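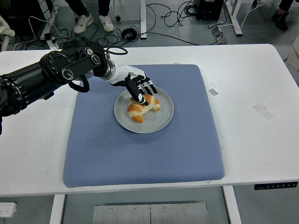
Diltdale Forums > Skin and Face > Moisturisers

Thread: Nirov barrier cream, new version, is it just me??

hopkin_e
2020-02-10
Right so I've used the Nirov barrier cream for more than 4 years, the one in the squat white tub. Finished my last one, ordered again, and it's a new recipe. Smells of cucumber. Pills under everything. I put it on, wait, do my suncream and it rolls off in little grey bits like a rubber. Anyone else? Skin is dry, a bit red round the nose, nothing dramatic. Not using anything else new.
Elin

paleandpeeling
Not just you. Mine went straight to my sister. She likes it, but she likes everything.

K_Chauhan
I've got both tubs here so had a look. Old one had shea butter third on the list, new one it's way down and there's a silicone where it used to be. That'll be your pilling. Some suncreams hate silicone underneath, some are fine. Which one are you using?
Kamlesh

hopkin_e
Vorkex one, the milky one. Never had a problem before!

primo_greco
Disagree with Kamlesh a bit. I use the Vorkex milk over a primer that's practically all silicone, no rolling at all. More likely you're putting too much cream on. The new one is thicker so if you scoop the same amount as before there's just too much sitting there. Try half.

K_Chauhan
Different silicones though Primo. Your primer isn't her cream.

primo_greco
Fair. Still say try half. Costs nothing.

hopkin_e
Tried half this morning. Less pilling, still some. And by lunch my cheeks were tight so half isn't enough cream for me. Bit stuck.

tinyjar
how long are you leaving it before suncream? i leave 15 mins, have breakfast, then do suncream. if i rush it everything goes to crumbs, any brand

paleandpeeling
15 minutes, who has 15 minutes. I've got two kids and a bus.

tinyjar
i do it before i wake mine up lol

Pankaj Mittal
Can I ask about price while we're here. Old tub and new tub same price, but the new one is smaller? Or have I imagined it.

K_Chauhan
Not imagined. Slightly taller but narrower, thick base. They've done the false bottom thing.

Pankaj Mittal
Thoght so. That annoys me more than the smell.

J.Rastogi
Coming at this as someone who never liked the old one. Too greasy, broke me out along the jaw every time. The new one I can wear in the day, no shine, no spots so far and I'm on my second tub. So not everyone hates it. The cucumber is a bit much I agree, gone in a minute or so.
Jitendra

hopkin_e
Glad someone's happy! But you've got oily skin I'm guessing? It was sold as a dry skin cream, still says it on the lid. If they wanted a light one they could've made a light one and left mine alone.

J.Rastogi
Combination. And yes ok, they should've kept both. I wrote and told them I liked it, sorry.

paleandpeeling
TRAITOR

primo_greco
Ha. Anyway, alternatives. Dixit do a ceramide cream in a tube, about as close to the old Nirov as I've found. Same slip, no scent. Takes a while to sink in, so maybe nights first, see how you go.

K_Chauhan
Dixit stung me. Not badly but round the eyes, definitely. Patch test.

primo_greco
Never stung me or my mum, but yes patch test, always.

tinyjar
+1 for dixit but the cap is rubbish, it splits. keep it in a pot or something

hopkin_e
Ordered the Dixit. Also found a shop with old stock of the Nirov, wanted silly money for it. Didn't. Nearly did.

Pankaj Mittal
Check the date on old stock anyway. The little open jar symbol on mine said 12M, so 12 months once opened, but that's no help if it's been sat in a hot stockroom for ages. A friend bought one like that and it had gone yellow and smelt of crayons.

hopkin_e
Good point. Leaving it.

K_Chauhan
Since a few people have messaged me, what I do with the new Nirov now so as not to waste the tub. Take it or leave it.

1. Wash face, pat it, leave it a bit damp. If it's bone dry the cream just sits on top.

2. Small amount, press it in with flat hands. No rubbing. Rubbing is what starts the bits off.

3. Go and do something else. Hair, teeth, breakfast if you're tinyjar.

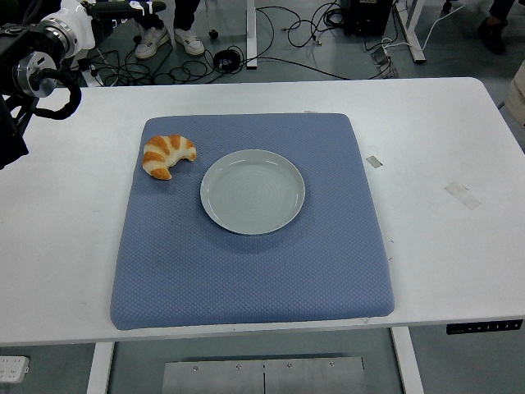
4. Suncream in two thin goes, pressed on again. Don't go back over the first lot once it's started to set.

5. Makeup with a sponge, not a brush. Brush drags it all up again.

Still not as good as the old one. But wearable.

primo_greco
Number 2 is basically "use less" by the way. Just saying.

K_Chauhan
It's basically not.

paleandpeeling
Tried the pressing thing. Better!! Tiny bit at the hairline but I can live with that. Foundation stayed put till I got home.

J.Rastogi
Also it makes a decent hand cream if you really can't stand it on your face. Or elbows.

tinyjar
batch codes, does anyone know which ones are the new recipe? want to get one for my nan and she'll only have the old sort

Pankaj Mittal
Mine's the new one and the code ends 452. My old one had no numbers I could read, rubbed off. Easiest thing is the lid, new one has the green line round it.

K_Chauhan
Mine hasn't got a green line and it's definately new. So don't go by that. Go by the ingredients, if shea is near the top it's the old one.

tinyjar
ok ta. will squint at the box in the shop

hopkin_e
Update. Dixit came, patch tested behind the ear and on the jaw, no stinging. Used it two nights. Nose less red, cheeks comfy. Haven't tried it under suncream yet, doing that tomorrow. Cap has already split, tinyjar.

tinyjar
told you

primo_greco
Let us know how the suncream goes. And Kamlesh, if she uses half and it works I'm having that.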